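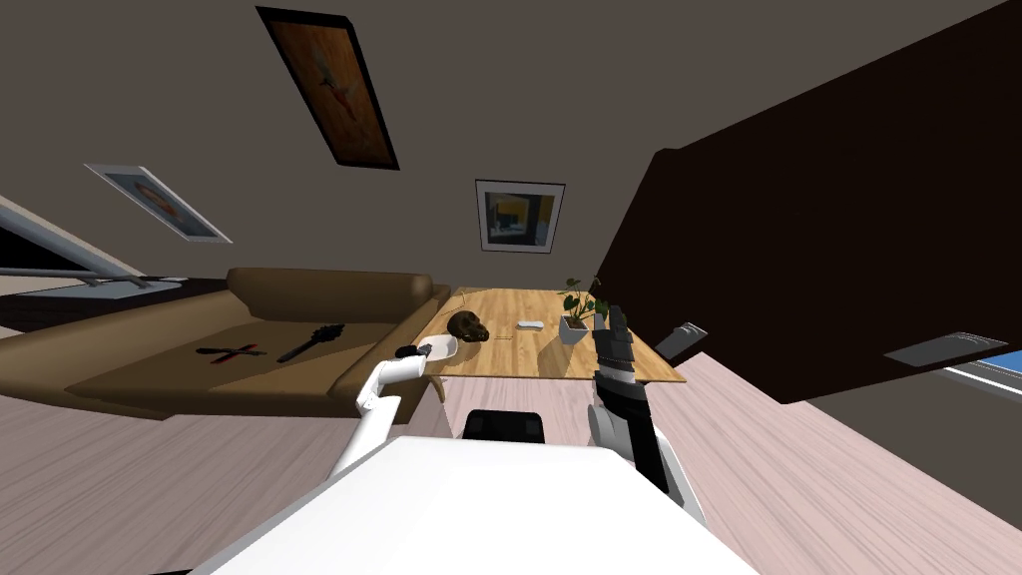 August, notebook, frames and glazing bench

Started 8:40. Carried on with the mat board test from last month. Question is still whether the Larkavine board holds its bevel better than the Prukero when the room gets damp, and whether the cheap hinging tape lets go before the board moves.

Cut 18 windows in all, half from each board, same blade for the first four and then a fresh one. Should have changed the blade sooner. Pieces three and four have a hook at the lower left corner, the overcut kind, and I had to dress them with the bone folder. Marked both on the back in pencil so they don't get counted against the board.

Humidity in the cabinet was reading 42 when I opened it. Set the wet sponge tray on the lower shelf and left the door shut until after lunch. The Prukero pieces had cupped toward the face side by then. The Larkavine pieces were flatter except for one, which had a dent in it before it went in. I don't trust that one and will leave it out.

Tape: the paper hinge held on everything. The self-adhesive one slid on two pieces, both hung with the 10 mm overlap. Themba Mokoena thinks the overlap is too short for a sheet that heavy and wants to see it again at double. Fair. He also pointed out that I was pressing the tape down with my thumb, and the instructions on the roll call for a roller. Found the roller in the drawer with the point driver.

Glazing: cleaned four sheets of acrylic for the Buthelezi job. One has a scratch near the long edge that will sit under the rabbet, so it's usable. Peel the film at the last minute. The first sheet picked up lint from the felt before I got the backing on, and I had to open it again.

Buthelezi wants the three pieces hung with their centers level even though the frames are different sizes. Worked out the drops from the top edge to the wire at full tension and wrote them on the job card. Don't measure the wire slack — I did that on the Lovel order and everything came out low.

Corner joins on the black molding are better since the saw fence was squared. Still a hairline on one miter. Filled it with the wax stick, waited, buffed it. Would rather recut but there isn't enough length left.

To do:
- repeat tape test, double overlap, with roller
- order blades
- new sponge for the cabinet, the old one smells
- ask Themba if he still has the offcuts of the deep rabbet stock
- call Lovel about the rehang

Stopped 4:15. Cabinet left closed with the Larkavine pieces inside overnight.

Workshop notebook | Contact the bench | © Larkavine Framing | Back to top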